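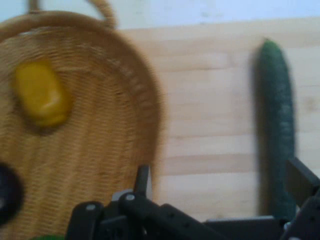

Informe final de proyecto
Asignatura: Laboratorio de Manipulación Robótica
Proyecto Sultitz: recolocación de verduras con aprendizaje por imitación
Fecha de entrega: 2022-10-23

1. Objetivo

El objetivo de este trabajo es estudiar si un brazo robótico puede aprender a pasar verduras entre una tabla y una cesta, usando solamente demostraciones hechas por una persona. En concreto quisimos responder a una pregunta: cuánto ayuda la vista de la cámara de muñeca cuando el sistema ya dispone de una cámara fija.

El proyecto continúa el trabajo Minhas, que se presentó en abril en el mismo laboratorio. En aquel trabajo los objetos eran cubos de tamaño igual. Nosotros hemos elegido objetos con formas menos regulares, porque la posición de agarre depende mucho de la forma y de la orientación.

2. Montaje

El brazo es de la marca KINOVA. Se utilizan dos vistas: una fija, que observa la zona de trabajo, y otra cerca de la pinza. Las dos imágenes se guardan junto con la posición del brazo y la apertura de la pinza. Para la grabación y la sincronización usamos el programa Warkurus, que fue desarrollado por estudiantes de un curso anterior y que modificamos un poco para aceptar la segunda cámara.

La cesta es de mimbre y tiene asas. Esto es importante para el método, ya que las asas se levantan por encima del borde y limitan las direcciones por las que puede entrar la pinza. El pepino presenta otra dificultad: es largo, y si se agarra lejos del centro gira durante el transporte.

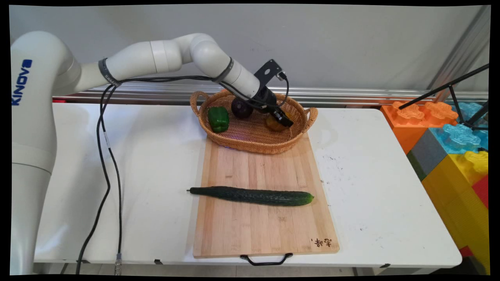 Figura 1. La pinza sobre la cesta, con el pepino en la tabla de cortar.

3. Método

Se grabaron 500 demostraciones por teleoperación. Antes de cada demostración cambiamos la posición de los objetos y, en una parte de los casos, también la orientación de la cesta. Las demostraciones en las que el operador dejó caer un objeto fueron eliminadas y repetidas.

Con estos datos entrenamos dos modelos. El modelo A recibe solo la imagen fija. El modelo B recibe las dos imágenes. La arquitectura es la misma en los dos casos y se llama Windard en nuestro repositorio; predice los 10 pasos siguientes del movimiento y después vuelve a observar. El entrenamiento de cada modelo duró aproximadamente 21 horas.

Para la evaluación hicimos series con las mismas posiciones iniciales para A y para B. Una prueba se considera correcta si el objeto queda en el destino indicado y la cesta no se ha volcado. No se permitió ninguna corrección manual.

4. Resultados

El modelo B fue mejor que el modelo A en todas las series. La diferencia más clara apareció en la aproximación final. El modelo A llegaba bien a la zona del objeto, pero con frecuencia cerraba la pinza demasiado pronto, o bajaba con un pequeño desplazamiento lateral.

Con el pepino los dos modelos tuvieron problemas. El modelo B encontró mejor el punto central, aunque en 5 pruebas el pepino giró y tocó el asa antes de entrar en la cesta. No contamos estas pruebas como correctas.

Observamos también un efecto que no esperábamos: cuando la pinza está muy cerca de la cesta, el mimbre ocupa una parte grande de la imagen de muñeca, y el modelo B se mueve más despacio. Todavía no tenemos una explicación segura. Es posible que en las demostraciones el operador también redujera la velocidad en esa zona.

5. Limitaciones y trabajo pendiente

Todas las demostraciones fueron hechas por el mismo operador y con una sola cesta, por lo cual no podemos afirmar que el resultado sea válido para otros recipientes. Tampoco se cambió la iluminación. Queda pendiente entrenar un tercer modelo solo con la cámara de muñeca, y repetir las series del pepino con una penalización para los agarres lejos del centro.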